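From the Rana bench: teaching two arms to take a PC apart

I spent most of February at our Cirkovcombe lab with an old desktop tower on its side and two robot arms looming over it, and I'm happy to report we have something to show! The Rana method is simple to say out loud: we split the job into short skills (find the part, line up, grip, pull) and let the robot redo a single step when it goes wrong, so it doesn't have to start over.
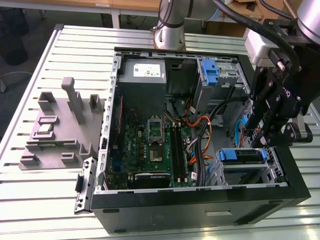 We trained it on 465 demonstrations, all driven by hand, and my shoulders still remember every one of them. Cables are the hard bit. They flop into the way, they hide the latches, and they never sit the same way twice.

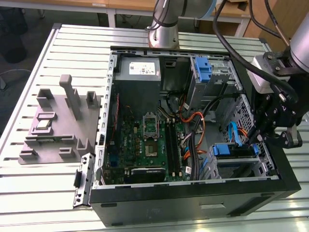 The open tower on the slotted worktable, with the parts fixture to its left.

The retry trick helped most with the drives. Our older method, Ornano, got a drive out in 2 of 6 tries. Rana managed 5 of 6, on the same tower (I whooped, I'll admit it).

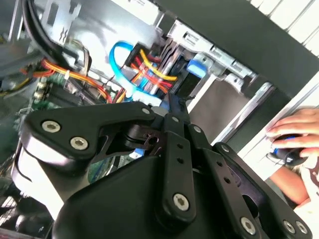
Does the robot need a 3D model of each computer?
It works from camera views and the demonstrations alone, so we don't load any model of the case.

Next up is a different brand of tower, with screws where ours has clips. I expect a rough couple of weeks.
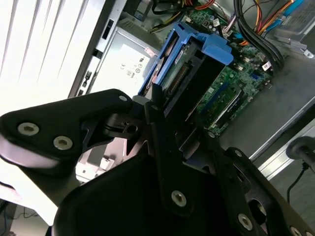

When can other labs try it?
We plan to share the code and the demonstrations through our Finside page once the write-up is done.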